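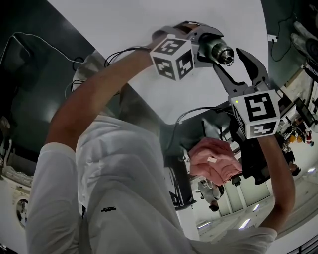

Ayantu Belay
Workroom Editor, Uvard News

If you've been putting off clearing your bench, this is me nudging you! I spent a whole morning on the big white table at Flores and came away a convert (sore shoulders and all). My one rule now: cables go back on the hook before lunch. I found 14 spare ones in the drawer, two of them still in their bags, and they're free to anyone who asks me nicely.

Also, please push your sleeves up before you lean across that table. I've ruined one good shirt already this year, and Gaëtan Aubert has ruined more than I have. The next tidy-up is in October. Bring labels, the sticky kind, and I'll bring the coffee.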